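Dimby: crumpled, folded and ruffled things

README and data card, second release

Welcome, and thank you for looking in. Dimby is a collection of pictures and written notes about things that don't hold a proper shape: things that have been squashed, pleated, curled, twisted, scrunched or simply grown that way. If you have ever tried to tell a friend over the phone what a crumpled thing looks like, and heard yourself say "well, it's sort of frilly on one side and then it bunches up," you already understand the whole project and can probably skip down to the part about files.

The first release was put together by Cadi Lloyd and Soledad Cuevas, who share a long white table and a great many boxes of odds and ends. The second release, the one you have now, was gone over from end to end by Rosalind Ridgeway, and most of the better sentences in the notes are hers. Huw Owen looks after the files and would like you to write to him, and please not to Cadi, if something won't open.

What is in it

There are 800 pictures of 100 things, and 2000 short written notes to go with them. Every thing has at least one picture and most have several, taken from closer in or farther off, or with the thing turned. Every picture has at least one note. Some have four or five, usually the ones we argued over.

The notes are in plain English and were written by people looking at the picture with no label in front of them. That was Soledad's rule from the start and we've kept to it. It means the notes talk about edges, folds, hollows, stripes and colors a good deal more than they talk about what something is or what it was for. A person who had handled the thing that morning wasn't allowed to write about it that afternoon, which made for some complicated lunch hours. 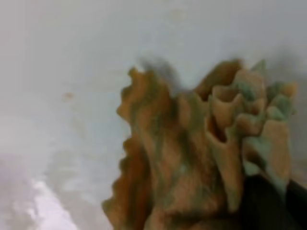
Words for folds

The part of Dimby we are fondest of is the word list. When we started, everybody wrote whatever they liked, and we ended up with "crinkly," "crinkled," "crinkle-edged" and "a bit of crinkle" all meaning the same thing, or possibly four different things. Rosalind sat down with the lot and boiled it down to 17 words, each with a short explanation of how we use it. The full list is in words.txt, but a few come up so often that it's worth having them in your head before you start reading the notes.

Ruffle: an edge that waves back and forth because there is more of it than there is room for. Lettuce, a shirt front, the edge of a lasagna noodle.

Scallop: a row of rounded bumps along an edge. The bumps needn't match in size, but they should follow one another.

Lobe: one large rounded part that stands away from the rest. If you could pinch it between finger and thumb, call it a lobe.

Cup: a fold that opens toward you and has an inside you can see into, or at least see the shadow of. We used to say "pocket" as well. Older notes still do, and we have left them alone.

Crease: a line where the surface turns sharply. Long soft ones are ridges in our list, with grooves between them.

Fan: a part that starts narrow and spreads out flat. Bases are often fans.

Tear: an edge that looks rough or broken. Only use it for how the edge looks. Plenty of things look torn that were made or grew that way, and a note writer has no means of knowing.

Berenice Carrillo, who joined us for the second release and taught sewing for years before that, argued hard for adding "gather," and in sewing she is quite right. The trouble was that the rest of us couldn't tell a gather from a ruffle without picking the thing up and tugging it. It's in the list with a note saying it is optional. Berenice uses it beautifully. I would treat it as a bonus where it turns up.

Colors

Please be gentle with the colors. Crumpled things have a way of being two or three colors at once, and the dark inside of a fold can be the very same material as the light rim next to it. We ask note writers to name the color of the parts facing the light first, then anything that looks like a second color in its own right, and only then the shadows. "Tan with green" is a perfectly good note. So is "brown in the folds." We don't use paint-chart names, with two exceptions that crept in and turned out to be handy, sage and mint, for a grayish green and a pale fresh one.

If two notes on the same thing disagree about color, we have kept both. The same surface close up and from farther away can give a different answer, and people vary as well. Huw calls nearly everything brown.

Patterns

Stripes were a surprise to us. We had thought of them as decoration, something to mention at the end, and they have become one of the most useful things in the notes. A stripe on a flat sheet is dull. Fold the sheet and the stripe starts telling you where the surface goes: it bends, it bunches, it gets thin where the surface turns away and wide where it comes back round toward you. Cadi now asks everyone to follow a single stripe with their eye before writing anything down, and the notes written after she started asking are plainly better than the earlier ones.
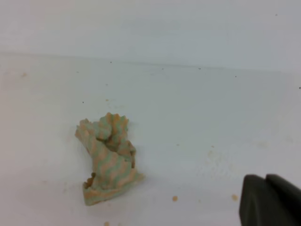

When you write about a pattern, say which way it runs first (across, up and down, slantwise), then what it does at the folds. A note such as "slanting stripes, fairly even low down, bunching near the top" is worth three that just say "striped." Dots, checks and speckles are handled the same way, though we have fewer of them than we'd like.

What we don't say

Materials are left blank unless the thing gives itself away. This is the rule people write in about most. A thin curling sheet might be a dried leaf or cloth or paper, and a squashed lump might be nearly anything. We would much sooner have an honest "can't tell" than a confident guess, and you will find "can't tell" in the material column a great deal. It isn't a gap that somebody forgot to fill. If your work needs materials for every entry, Dimby will drive you up the wall, and you may be happier with something else.

Blur is kept too. Where a picture is soft, the notes stick to the big shapes and leave the fine texture out. There is a column called sharpness with three settings: clear, soft and very soft. Filter on it if you need to. Rosalind asks that you look through the very soft ones at least once before throwing them out, as some of the notes she likes best are in there.

Files

pictures: one folder for each thing, named with a made-up short word. We chose nonsense so the folder name wouldn't give the game away. Tudine, Sayce and Serbridge are three of them, and you will get used to the rest.

notes.csv: one line to a note, with the folder word, the picture, the note itself, the writer's initials, and the columns for material and sharpness.

words.txt: the word list, with Berenice's additions at the bottom.

changes.txt: what moved between releases. It's long. Huw is thorough.

Changes in this release

The notes for Sayce were rewritten from scratch after we found they had been copied across from Serbridge, which was entirely my fault. "Pocket" is no longer in the word list, as mentioned. Spelling has been made American throughout, so "colour" is gone from everything except one note of Huw's that he asked us to leave.

Using and sharing

You are welcome to use Dimby for teaching, for research, for drawing practice (Berenice's old students do this and send us the results, which is lovely) or for the plain pleasure of looking at folds. Please mention Dimby by name if you publish anything, and please keep words.txt with the notes, as they don't make much sense apart.

Corrections are very welcome up to 30th July, when Huw closes the files so he can start preparing the next release for October. Send him the folder word, the picture and the note you think is wrong, along with your own wording for it. He'll pass it to Rosalind, and if she agrees, yours goes in with your initials beside it.

Soledad Cuevas, for all of us at the long table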